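Offene Werkstatt Clendau
Protokoll vom Bautreffen der Gruppe Sumuder, April
Beginn: 20 Uhr, Ende: als die Heizung ausging

Protokoll mache wieder ich, weil ich beim letzten Mal gemeckert habe, dass keins da war. Selber schuld. Wer etwas anders in Erinnerung hat, schreibt es bitte ins Wiki unter den jeweiligen Punkt und nicht in den Chat, da finde ich es nie wieder.

TOP 1: Handgreifer und die Beutelaufgabe

Das Protokoll vom März ist ohne Änderungen durch. Danach ging es gleich um die Handgreifer und um den Beutel, der in das grüne Gefäß soll. 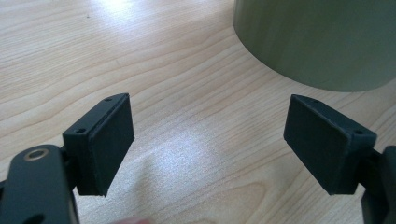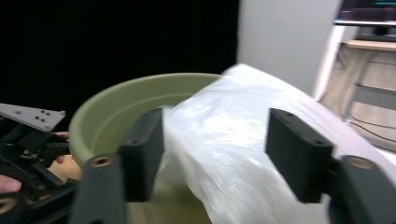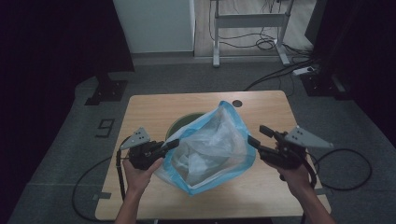 Auf dem letzten Bild liegt der Beutel mit dem blauen Saum mitten auf dem Tisch, beide Greifer sind dran.

TOP 2: Was wir zur Mechanik besprochen haben

Die längste Diskussion des Abends, und ich bin immer noch nicht ganz überzeugt. Es ging um die Backen. Ein Teil von uns möchte sie so lassen, also flach und rechteckig mit der matten Auflage, der andere Teil möchte vorne eine schmalere Kante, damit man dünne Folie besser erwischt. Ich gehöre zur zweiten Fraktion (wer schon mal versucht hat, mit so einem Ding einen Beutelrand aufzufädeln, weiß warum!). Einwand dagegen: Mit einer schmalen Kante wird das Halten von runden Sachen schlechter, und das Gefäß soll ja später auch mal verschoben werden.

Beschluss: Wir drucken 2 Paar Backen mit schmaler Kante und probieren sie bis zum nächsten Treffen aus. Die alten bleiben solange in der Schublade und werden bitte nicht als Türstopper verwendet.

Die Messingeinsätze in den Armen bleiben. Die Frage war, ob man sich das Einpressen sparen und direkt ins Plastik schrauben kann. Mehrheitlich nein. Ich hatte beim ersten Satz einen Einsatz schief drin und musste das ganze Teil neu drucken, seitdem nehme ich den Lötkolben mit der breiten Spitze und lasse mir Zeit. Die Temperatur, die bei mir klappt, trage ich ins Wiki ein.

Die grauen Blechdreiecke oben auf den Greifern: Kanten entgraten, alle! Beim Umgreifen kommt man mit dem Finger dagegen. Feile liegt bei den Schlüsseln, Pflaster liegen im Hängeschrank.

TOP 3: Kabel

Ja, schon wieder. Wenn man mit beiden Händen arbeitet, sind zwei Kabel unterwegs, und die machen auf dem Tisch und auf dem Boden, was sie wollen. Vorschlag eins war eine Führung von oben, Vorschlag zwei längere Kabel mit Klett an der Tischkante. Wir probieren erst den Klett, der ist schon da. Falls das nicht reicht, baue ich einen Galgen aus Profilresten, habe ich mir ehrlich gesagt sowieso schon aufgemalt.

TOP 4: Aufnahmen

Auf der Platte liegen jetzt 1481 Durchgänge, alle Aufgaben zusammengezählt. Klingt nach viel, es sind aber auch die ganz frühen dabei, bei denen die Uhren der Greifer nicht gleich liefen. Die sortieren wir aus, bevor irgendetwas davon ins Training geht. Das Umrechnen läuft mit dem Skript Shaikh, das kennt seit letzter Woche auch den Ordner für die Beutel. Bitte vorher die Umgebung aktualisieren, sonst bricht es mit einer Meldung ab, aus der kein Mensch schlau wird (ich habe einen halben Nachmittag damit verbracht).

Noch ein Wunsch von mir, der angenommen wurde: Durchgänge, bei denen der Beutel wegrutscht, nicht sofort löschen. Kurz in die Liste schreiben, was los war, und weitermachen.

TOP 5: Material

Die Bestellung bei Zallbridge ist raus, also Filament, Kugellager und die kurzen Senkkopfschrauben. Die langen haben wir noch, die passen bloß nirgends. Bei den Beuteln bleiben wir bei derselben Sorte, bis die Aufgabe sitzt. Danach kommen andere dran, gern auch ganz knittrige ohne Zugband, darauf freue ich mich schon richtig!

Offene Punkte

Backen mit schmaler Kante zeichnen und drucken: ich
Blechdreiecke entgraten: wer zuerst in der Werkstatt ist
Klett an der Tischkante: beim nächsten Aufbau gemeinsam
Frühe Aufnahmen durchsehen: die Datenrunde, ich helfe mit
Wiki-Seite zu den Messingeinsätzen: auch ich, seufz

Nächstes Treffen wieder um 20 Uhr am selben Ort. Bitte den Hintereingang nehmen, vorne wird gestrichen.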